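Monday, January 9, 2023

Quick one, bus in 20 minutes and I haven't eaten.

First day back. Locker jammed again. Someone had taken my good boots over the break and then put them back, dirty. Hands already split from the water and it's only Monday.

So the robots. It's happening. Meeting at half seven in the canteen, before we'd even got our aprons on, all of potatoes and roots plus the two from labelling. Maj-Britt Kvam stood up at the front with the laptop. She looked like she'd not slept. Said Stamine has signed with Sondier, first pair of arms goes in at the end of the sorting bench in September, and until then it's all done on the computer. They've got a pretend kitchen in there. Pretend counter, pretend box, pretend spuds. The arms practise in that, over and over, and the bits that work get carried across to the real ones. The program's called Kistura. I wrote it on my hand so I'd remember.

Funny thing to watch. Marble counter! We've got steel with a dent in it. Preben shouted out was that what we were getting and she did laugh at that.

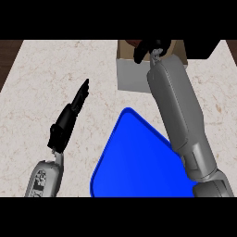 Kistura, on Maj-Britt's laptop. Right arm at the box, nothing in the blue dish.

She let us crowd round after. The job it's learning is the one me and Youssra do from seven till break. Potato out of the box, look at it, put it down where it goes. Never thought of it as a job with steps in it. Maj-Britt has it written out as 17 steps. Seventeen! For picking up a potato. I read the list standing there with my tea and kept thinking no, you've missed one, you've missed the squeeze. You give it a squeeze as it comes up. If it gives, it goes in the pig bin and you don't even look at it. I told her. She wrote it down, to be fair to her. Asked me how hard. How do I know how hard. Hard enough.

Youssra didn't say a word the whole meeting. On the line after she said well that's us then. I said they've told us no one goes. She said they told her that at Stanciu as well, when the wrapping machine came in, and it was true, no one went, they just didn't take anyone new and the ones who were left did nights. I hadn't known that was why she left there.

What they did tell us, so I've got it down somewhere and they can't say otherwise:
- no one loses hours before the end of the year
- the arms do box to dish, and we check what's in the dish
- two people trained to look after them, proper training, paid
- peeling and eyes stay by hand

I asked what happens after the end of the year. Rogério Vieira from upstairs took that one. A lot of words. Ended on "we'll review". Paraschiva Tănase wrote "we'll review" on the whiteboard by the hairnets and by dinner somebody had drawn a box round it.

She's 59, Paraschiva, and her shoulder is shot from the boxes. She's the one I'd have thought would be most against it and she isn't. She wants it in tomorrow. Said she'd marry it. Her husband lifts her coat on for her in the mornings now, she can't get the arm back. I forget that, being fine myself. Most of the people moaning today (me) are the ones whose backs haven't gone yet.

Went back to the laptop at break, couldn't help it. Just me and Maj-Britt.

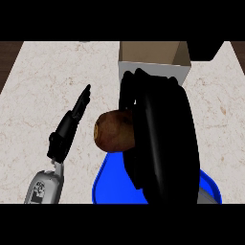
What I can't get over is how much of the day is going to be looking. Standing looking at a dish. Now my hands go and my head's wherever, I do the shopping list, I do my mum's birthday, me and Youssra talk about her lad. You can talk while you sort because the hands know. If I'm there to catch what the arm gets wrong then I've got to be watching it, and if I'm watching it I'm not talking. Tried to say this to Maj-Britt and it came out as "will it be boring". She said probably a bit. At least she didn't give me a leaflet.

She did ask if I'd put in for the training. Me! I said I can't work the telly. She said it's more about knowing when a potato's wrong, they've got plenty of people who can do the other side and not one who's stood at the bench. It's 30 pence on the hour. Not nothing. But it'd be me and one other, and Youssra would be checking dishes and I'd be the one with the tablet, and I don't know how that goes at break time. Preben's putting in, he's told everyone. He'd be good at it, annoyingly. He'll be unbearable.

Haven't told Youssra I was asked. Should of said on the walk to the gate and I talked about the boots instead.

Forms in by Friday. Think I'll ask her if she wants to put in too, then it's the both of us or see what happens. Or is that worse, if one gets it.

Also Rogério said "colleagues" meaning the arms. Twice. Paraschiva asked would they be paying into the tea kitty.

Right. Coat. Need: plasters, hand cream (the thick one), bread, card for Mum, ring the dentsit. And ask Maj-Britt tomorrow wether the squeeze went on the list or just in her notebook.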